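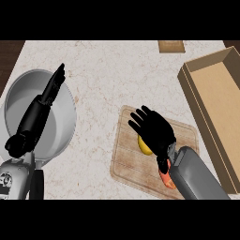
Kitchen rules for two-armed robots got tighter in June, and Kidska's lab had to redo most of its checklist. Biggest change: each hand gets its own force limit. Makes sense with one hand in the pot and the other pressed over something yellow on a cutting board. Same arms, very different jobs. Old rule was one number for both.

Skasus wants 376 clean simulated runs before any real counter. Mernunham accepts 80. Guess wich one labs like. Haque still sitting on its draft, 5 pages, no limits in it yet.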